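The Table Upstairs

My aunt would have said I was too old to be taught to put a spoon down, and for thirty-one years in the kitchens at Kultden I'd have agreed with her. But in March they moved me up to the second floor, four of us from the serving line and two from the wash-up, and spoons were the whole of it, really (well, spoons and plates and little cups).

The way it was put to us, the trays were going over to arms. Brastex had sold the firm a line that would lay 246 breakfasts before the first coach pulled in, and somebody had to show it how a breakfast was laid. You held the tool in your hand, a pair of black fingers with orange pads, and you picked things up with it the way you'd have picked them up yourself, and it all went off down a wire to be learnt from. I had pictured something grander. What we had was a table, black cloth clipped up behind it, and a box of dishes to be set out, cleared away and set out again.

I was dreadful at it to begin with. I'd be so busy watching the orange bits bend that I'd forget which plate I was after, and the girl with the clipboard, who was ever so patient, would say never mind, from the top. By the second week I'd got the feel. You come in lower than you think. You let the pads give a little before you lift. I caught myself doing it at home with the sugar tongs, elbow out, breathing through my nose.

What I missed was the noise. Downstairs there was always a radio, somebody's bad knee, somebody's daughter's wedding, and you talked across the trays without looking up because your hands knew their own business. Upstairs you had to be quiet and think about your hands all day long, and I found I didn't know half of what they did. I turn a cup so its handle faces right. I square the meat up on the plate with one small nudge, every time, and I'd never once noticed until I was asked whether the nudge was part of the job.

I said yes. I said it quite sharply, as a matter of fact, and she wrote it down.

They told us there would be places for us afterwards, minding the line, and I believe they meant it. Still, on my last afternoon up there I laid the table once more after the wire was unplugged, with the tool, slowly, nudge and all, and then stood a while with my fingers still closed round the grip before I went down to see who'd left the radio on.

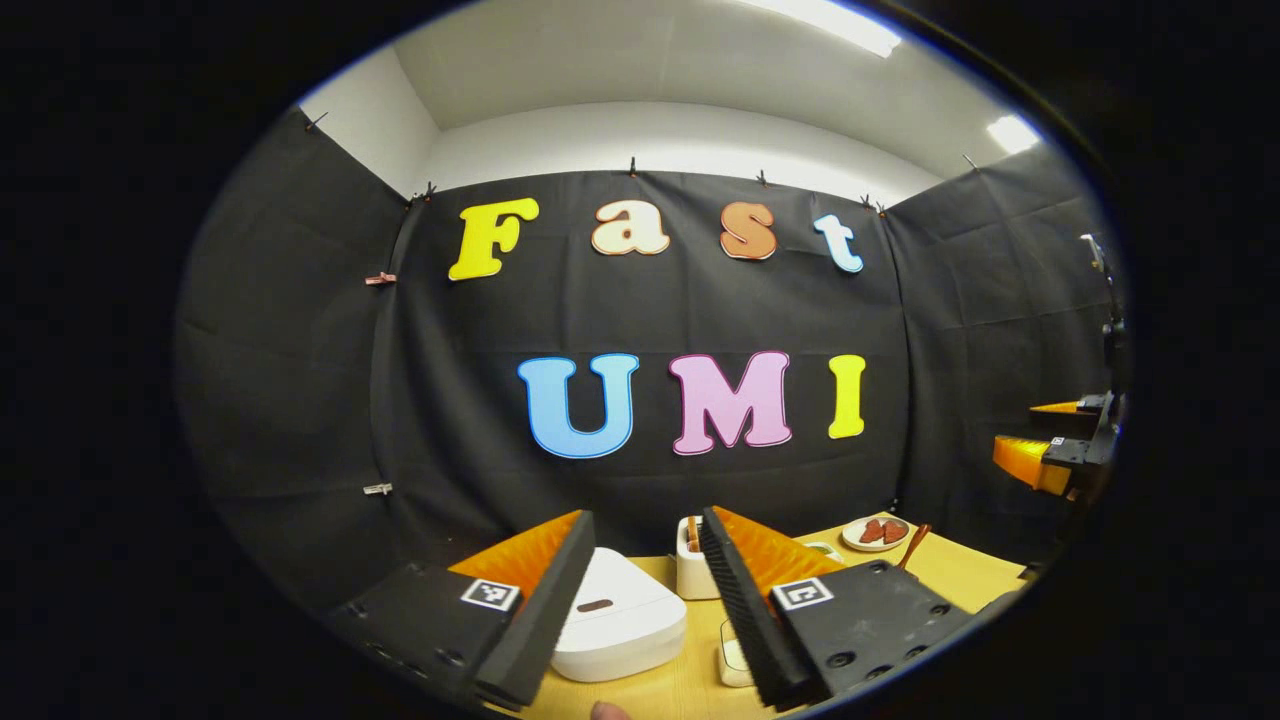

Grímsdóttir: I liked the nudge best. When our packing hall got its arms, they asked us for the quick way of doing everything, and we gave it to them, and I've wondered since whether we should have shown them the careful way as well. Does she go back to minding the line, do you think? I'd gladly read that part too.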